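6.2 Replacing a ceiling tile
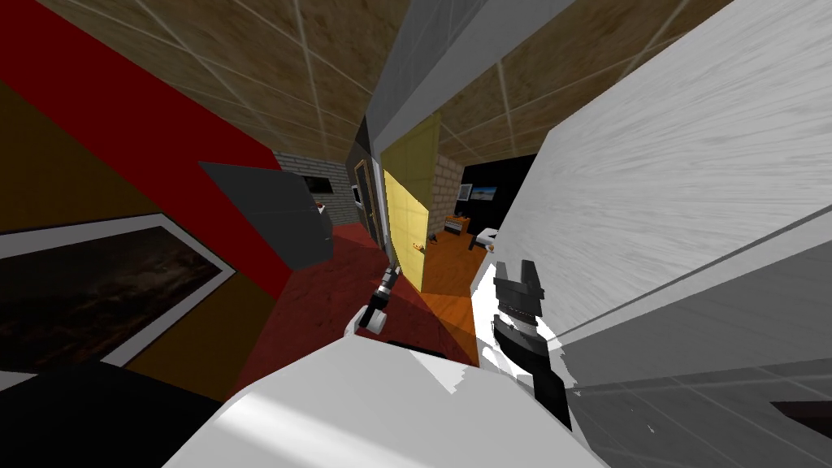

Fig. 16. Mottled ceiling tiles with light grid lines (rendered view).

Wistasine tiles rest in the grid and need no glue.

1. Switch off any lights fitted in the same bay.
2. Push the old tile straight up, turn it and lower it through the opening.
3. Wipe the grid with a dry cloth.
4. Feed the new tile in at an angle, face down, and let it settle on all four edges.

Note: Tiles from the 300 range do not fit the 306 grid. Check the code on the back before you order.

Caution: Wear goggles. Do not lift a tile that carries a light or vent; see section 6.4.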